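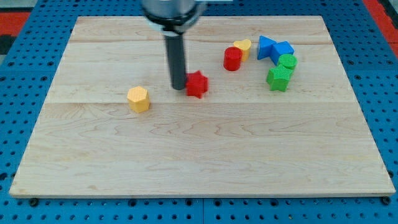
Third week with the Rasico kit on trial and I think I'm finally getting somewhere with it, or at least getting somewhere with my opinion of it. I spent the whole morning on pushing. No grasping, no stacking, just one black rod pointing straight down and me typing instructions at the thing like I'm texting a very literal cousin. "Push the red star over to the yellow hexagon." There are two stars on the board, a red one and a green one, and I keep both out on purpose, because if a language-following product can't tell me which star I mean then I don't need to read the rest of the brochure. The front half of the board I like to keep clear so there's somewhere to send things. The green star and the green cylinder were bunched up with the blue ones off to the right, which is my favorite kind of mean.

Results, before I forget them: 116 tries since I started keeping the sheet, and 90 of those I'd call good. I go back and forth on whether that's impressive. When I told them at Kikby (they're the ones who'd be paying) they said it sounded low. When I think about what our old scripted setup would have done with a sentence typed by a tired person before lunch, it sounds amazing! The old one would have sat there. This one goes off and does something, and most of the time it's the something I asked for.

What it's bad at is corners. Push a cube on the flat and it slides along nicely. Push it a hair off center and it spins, the rod slips past, and then the software has to notice and come around for another go. Sometimes it notices right away. Sometimes it keeps traveling with great confidence, pushing nothing at all, and I stand there with my hand over the stop button feeling embarrassed for it. The stars are worse than the cube, as you'd guess, with all those points. The cylinders are weird in their own way – they roll around the tip if it isn't dead on. The heart does whatever it likes.

I also had my long phone call with the Makris people, who make the other kit on the short list. Very friendly, very keen to get me into a video demo, and a little vague when I asked if I could bring my own blocks. Their package is cheaper up front but you pay by the month for the language part, and the fixture plate is extra. Rasico quoted us $2,884 for the tool, the mount, the board and a year of the software, and I've got that number circled in my notebook with a question mark next to it. The question mark is for the second year. I've asked twice now what renewal costs and both times got a nice email about something else. I'm going to ask again tomorrow and I'm going to be a bit less charming about it.

Things I like so far, while I'm in a fair mood. Setup took me one afternoon, including the part where I put the collar on backward and had to take it off again. The calibration routine talks you through everything in normal words. The log is readable! I can open it and see what I typed, what it decided I meant, and where it went, and when it picks the wrong block I can usually see why. I had one yesterday where I wrote "the one in the corner" and it chose a corner I wasn't thinking of, and fair enough, that was my sentence, I'd have been confused too.

Things I don't like. The fan on the controller. It whines at a pitch that gets into my teeth, and by four in the afternoon I'm ready to put a pillow on it (I won't, I've read the manual). Also the spare tips come in a bag with no label, in two lengths that look the same until you've screwed one in and the height is wrong. I've marked mine with nail polish. And the undo command, which I was so excited about, only goes back one step and doesn't put the block where it was, just near where it was.

After lunch I tried chained instructions, the two-part kind, "move the yellow hexagon left and then bring the heart next to it." Did 20 of those. I haven't scored them yet, my handwriting went downhill and I want to check it against the log with fresh eyes. My gut says the first half is nearly always fine and the second half gets wobbly, especially if the first move has shoved something else along the way. It seems to plan for the table as it was when I hit enter. I wrote that down in big letters for the report, with a note to check if there's a setting for it. There's a menu called Replan that I've been avoiding because it has so many sliders.

Finard called late in the day to ask if I had a recommendation yet, and I said March, which is what I said last time too. They want one page. I've got eleven pages and a bag of nail-polished tips. If I had to choose tonight I'd lean toward keeping the Rasico, fan and all, but I want the Makris kit on my own table first, with my own blocks, and my own bad sentences. Their loaner form is half filled in on my desktop.

Need to remember: bring earplugs, print more score sheets, ask about year two.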